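FOR IMMEDIATE RELEASE

Grovach Opens Its Free Computer Library This October

I've been wanting to write this one for ages, so forgive me if I gush a little! Starting in October, anybody with a Grovach library card can borrow a refurbished desktop computer for a whole school year, free of charge, the same way you'd take home a cookbook. We're calling it the Long Loan, and we have 566 machines lined up for the first season.

I'm Philomena Tierney, and I run the Long Loan out of the old Mac Mathúna furniture store on the corner (yes, the one with the green awning, and yes, we're keeping the awning). When we asked families last spring what they needed most, we got 75 letters back, and so many of them said the same thing: one phone, three kids, and homework due at midnight. I read every one of them at my kitchen table and then started making calls.
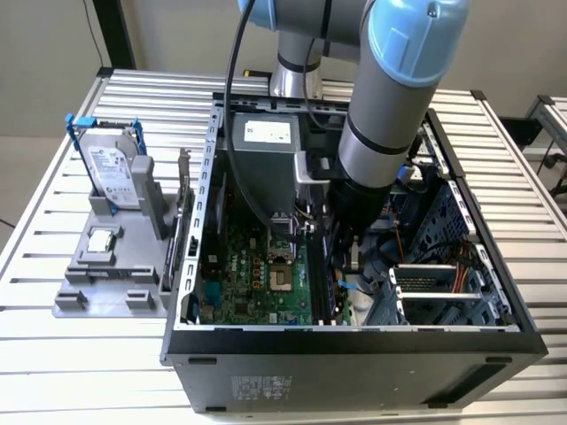
The first call was to Utel, our local internet provider, and they said yes before I'd finished my pitch. They're giving 40 households a free home connection through the end of the school year, with more to come if we can raise the money. Our friends over at Grosoter are covering keyboards, mice and monitors, plus delivery for anybody who can't get to the store.

"My daughter wrote her whole history paper on my phone last year, and I had to go to work without it," said Róisín Buckley, who was part of our spring tryout. "Now she has her own corner with a real screen. I got my phone back, too!"

Signing up takes one page and a library card. You don't have to show a pay stub or explain yourself to anybody. If something breaks, bring it in and we'll swap it.

We're also trying to raise $2,000 for printers, so if you have a few dollars to spare, there's a jar by the register and a form on our website. Come by any Thursday evening after six, say hi, and take a look around. Coffee's on me.

Media contact: Philomena Tierney, the Long Loan, Grovach

###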